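Skip to content
Search the forums Search Advanced search
Policy and Legislation > Public Order > Assembly and permits

Thread: Skascombe march notification rules, Section 15

Posted by Liliana Galli, July

Starting this because the women's safety march thread has turned into an argument over procedure and the two things should be separated.

The facts as I understand them. The organisers of the march against sexual violence lodged a notice of assembly with the Skascombe municipal office. The notice gave a start point at Mellora Square, a route along Ulell Street, and an expected attendance of 600. The office replied that Section 15 of the assembly bylaw applies to any procession above 500 and that a traffic management plan was therefore required. The organisers had not submitted one. They marched anyway, on the footpath for the first part and then on the carriageway, and two marchers were issued infringement notices.

My question is narrow. Does the bylaw make the traffic plan a condition of a valid notice, or is it a separate obligation with its own penalty? The answer decides whether the march was unauthorised or whether it was authorised with a breach attached.

---

oskari_h
Separate obligation. Section 15 says the organiser "shall furnish" a plan. It does not say the notice is void without one. Where the drafters wanted something to be void they said so, for example in the section on processions through the hospital precinct. Ordinary reading of a bylaw: if they used the word in one place and left it out in another, the omission means something.

---

kerbside
Disagree with oskari_h. You have to read it with the definitions. "Notice" is defined as a notice in the approved form, and the approved form has the traffic plan as an attachment above the threshold. No attachment, no approved form, no notice. I have filled that form in for cycling events and the counter staff will not stamp it without the attachment.

---

oskari_h
The counter staff did stamp this one. The organisers posted the receipt. If the office accepts the form, stamps it and then writes asking for a further document, it has treated the notice as received. It can't then argue there was never a notice.

---

kerbside
A receipt stamp is an acknowledgement of delivery. It says so on the stamp. Councils stamp all sorts of defective paper.

---

Liliana Galli
Both of you are arguing about the form. Does anyone have the form as it stood when the notice was lodged? The version on the website was replaced, and the new one lists the plan as "required". The old one, from memory, had it as "attach if available". I don't have a saved copy.

---

Zoila Rengifo
I have the old one in PDF. It reads "attach where applicable". So neither of you gets a clean win. "Applicable" sends you back to Section 15, and Section 15 says "shall furnish" without giving a deadline. A plan furnished on the morning of the march would arguably comply. None was furnished, so there is a breach, but I can't find the words that turn the breach into invalidity.

Separate point, and I think a more important one. The threshold is for expected attendance, declared by the organiser. That rewards anyone who underestimates. The football supporters' parade last season declared 400 and filled Ulell Street from kerb to kerb. No infringement notices. The women's groups gave an honest number and were fined for it.

---

marl_pit
Not convinced the comparison holds. The football parade had a police escort arranged months ahead, so the carriageway was already closed. Whatever the declared number, there was no moving traffic. On the night of the march Ulell Street was open and buses were running. A driver had to stop short at the Mamani roundabout. You can support the cause completely (I do, I had family in it) and still think walking into live lanes after dark is a risk that somebody should have planned for.

---

Zoila Rengifo
Agreed that it should have been planned for. The question is by whom. The office had the declared number and the route. The bylaw gives it a power to close a street on its own motion. It wrote a letter instead.

---

kerbside
The power is discretionary. "May", not "shall". And a closure needs signage and a contractor, which costs money the office recovers from the organiser. If they had closed the street and sent an invoice, this thread would be about the invoice.

---

Flor Villanueva
I was one of the marshals, so read this with that in mind. We asked by email whether the footpath alone would avoid the traffic plan. The answer was that a procession is a procession wherever it walks. On the footpath the column stretched back so far that the rear could not hear the marshals at the front, and people with prams were being pushed against shopfronts. Moving onto the road was decided by us on the spot. I would make the same decision again, but I accept that it is the part the fines are for.

The infringement notices cite the traffic regulations and do not mention the assembly bylaw at all. I have seen both of them.

---

oskari_h
That is significant. If the officers had considered the assembly unauthorised, the bylaw offence was available and carries the heavier penalty. They used the pedestrian-on-carriageway offence. It doesn't bind the office, but it is some evidence of how the march was regarded on the night.

---

marl_pit
Or evidence that the traffic book was the one in the officer's pocket.

---

Liliana Galli
Fair. Summary of where I have got to, corrections welcome. The old form said "where applicable". Section 15 creates a duty with no deadline. The fines are traffic fines. I now lean towards "authorised with a breach", which matters because a valid notice gives participants a defence to simple obstruction. Whether the defence reaches the pedestrian offence is unclear to me. The bylaw says "obstruction of a public place" and the regulation speaks of "remaining upon a carriageway".

The review submission is due at 5 pm on the last working day of the month. I will attach the old form if Zoila is happy to send it.

---

Zoila Rengifo
Sent. Check the footer, it has the revision code.

Thread locked by moderator. Comments remain open.

Reader comments

tessellate: The defence was drafted before the pedestrian regulation was renumbered. Look for the transitional table at the back — old "obstruction" offences are mapped there, and I recall the carriageway one being on the list.

J. from Mamani: Driver's point of view, I was stopped for the length of two songs on the radio. No complaint. Signs at the roundabout would have helped.

plainreader: Nobody has asked why the threshold is 500. Neighbouring councils use a road-width test.

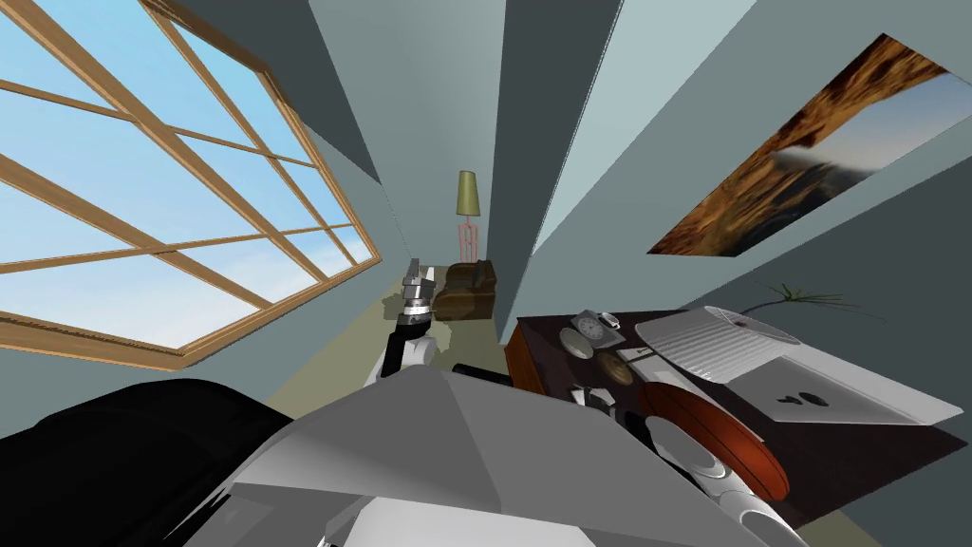

Socorro Rivadeneyra: The threshold was copied from the old fairs and markets bylaw, where it governed toilets and first aid. It was never based on traffic at all. If the submission goes in, ask for the width test that plainreader mentions, and ask for a deadline to be written into Section 15 while they have it open.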